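작업 노트 / Norna 셀
2024년 2월 16일

목적: 원격조작으로 빈 피킹 시연 데이터 수집. 어제 바꾼 컨트롤러 매핑이 쓸 만한지 확인하고, 되면 그대로 본 수집으로 넘어간다.

오전 설정
- 팔 홈 포지션 재교시. 손목 축이 이전 홈에서 한계각에 너무 가까웠음. 팔꿈치를 조금 올리고 손목을 되돌려서 여유 확보.
- 속도 상한은 정격의 40%로 유지. 병진 스케일만 조금 낮춤. 회전 스케일은 손대지 않음.
- 데드맨 스위치 놓았을 때 정지까지 지연이 체감되어 로그 확인. 네트워크가 아니라 우리 쪽 필터 창 길이 문제. 창을 줄이니 손 떨림이 그대로 들어가서 중간값으로 타협. 값은 설정 파일 주석에 적어 둠.
- 직접교시(손으로 팔을 잡고 끄는 방식)도 몇 번 해 봤는데 빈 안쪽 벽 근처에서 작업자 손이 물체를 가린다. 카메라로 학습하는 정책에는 못 쓰겠음. 직접교시는 진입 자세 잡을 때만 쓰고 시연 기록은 원격조작으로 통일.

수집 절차 (현재 버전)
에피소드 시작 전에 팔을 홈으로 보내고 그리퍼를 연다. 조작자는 대상 물체를 먼저 말로 지정하고 녹화를 시작한다. 접근, 파지, 들어올림, 빈 바깥 지정 위치에 놓기까지가 한 에피소드. 파지에 두 번 실패하면 중단하고 실패로 태깅한다. 실패분도 지우지 않는다. 빈 안의 배치는 에피소드마다 사람이 손으로 섞는다.

물체 구성은 일부러 성질이 다른 것끼리 넣었다. 빨간 원통 용기, 솔, 납작한 노란색 공구류, 가늘고 불규칙한 파란 장난감, 스펀지 비슷한 쐐기형 조각. 용기는 옆으로 누우면 굴러서 파지 방향을 손목으로 맞춰야 하고, 솔은 손잡이 쪽을 잡느냐 모 쪽을 잡느냐에 따라 들린 뒤 자세가 완전히 달라진다. 솔은 손잡이 파지로만 기록하기로 함. 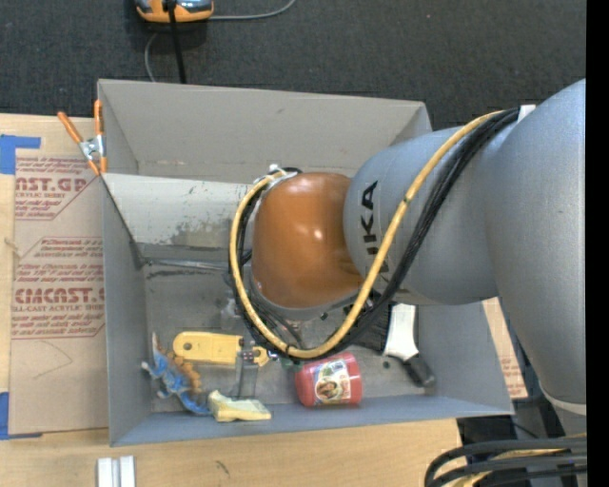 Yasmine Abou Zeid: 실패 태그를 하나로 두면 나중에 못 씁니다. 접근 중 충돌, 미끄러짐, 조작자 포기 정도는 나눠 주세요. Cununen 때 하나로 묶었다가 다시 영상 보면서 분류했습니다. 그리고 손목 회전을 크게 쓰는 시연은 속도 프로파일이 들쭉날쭉하니 학습 전에 한 번 걸러 보는 게 좋겠습니다.

태그 세 개로 분리함(collision / slip / abort). 오늘 오전분까지 소급 적용. 속도 프로파일 건은 데이터가 더 모인 뒤에 판단. 지금 거르면 솔 에피소드가 거의 다 빠진다.

오후 관찰
1) 케이블. 손목 축을 한쪽으로 계속 돌리면 케이블 루프가 아래로 늘어지면서 빈 벽 윗단에 닿는다. 조작자는 화면만 보고 있어서 모른다. 손목 축에 소프트 리밋을 걸었고, 리밋 근처에서 컨트롤러가 진동하게 함. 고정 위치 자체를 다시 잡는 건 다음 주로.
2) 벽 근처 파지. 물체가 가까운 쪽 벽에 붙어 있으면 수직 진입이 안 된다. 숙련자는 물체를 먼저 안쪽으로 밀어내고 잡는데, 처음 하는 사람은 팔을 기울여서 바로 들어가려다 벽을 친다. 두 전략이 섞이면 정책이 중간 동작을 배울 위험이 있음. 당분간 "밀고 잡기"로 통일하고 조작 안내문에 한 줄 추가.
3) 깊이감. 단일 화면으로는 바닥까지 거리를 자주 잘못 판단한다. 하강 속도를 바닥 가까이에서 자동으로 줄이는 구간을 넣었더니 바닥 접촉 경고가 눈에 띄게 줄었다. 다만 이 구간 때문에 시연 동작이 느려지므로, 기록에는 원래 명령값과 제한된 명령값을 둘 다 남긴다.
4) 빈 위치. 벽을 세게 치면 빈이 틀어진다. 클램프를 조여도 완전히 막지는 못함. 배치 섞을 때마다 모서리 위치 확인할 것.

데이터 상태
누적 3895 에피소드. 이 중 Pennington에서 넘겨받은 분량은 좌표계가 달라서 아직 변환 전. 변환 스크립트는 돌아가지만 그리퍼 개폐 값의 부호가 반대로 나오는 파일이 섞여 있다. 원인 못 찾음. 파일 헤더의 버전 문자열로 구분되는지 볼 것.
기록 주기는 10 Hz. 영상과 관절값 타임스탬프 어긋남은 대부분 한 프레임 이내, 긴 에피소드 뒤쪽에서만 벌어진다. 시작점 정렬만 하고 있어서 그런 듯. 주기적 재정렬로 바꿀 예정.

학습 쪽 메모
11월에 돌린 베이스라인은 홈 포지션이 달라서 직접 비교 불가. 새 홈 기준으로 다시 돌려야 한다. 작은 설정으로 먼저 약 2시간 돌려 보고 손실 곡선이 이상 없으면 Finel 서버에 올림. 평가 때는 배치 고정 세트와 무작위 세트를 따로 집계.

남은 일
- 손목 소프트 리밋 값을 조작 안내문에 기재
- Pennington 파일 부호 문제
- 재정렬 코드 반영 후 긴 에피소드만 골라 재검사
- 솔 에피소드 중 모 쪽 파지로 들어간 것 태그 확인
- 비상정지 점검표에 데드맨 지연 항목 추가

전원 내리기 전에 홈 포지션 값 백업함. 위치는 셀 PC의 기존 폴더.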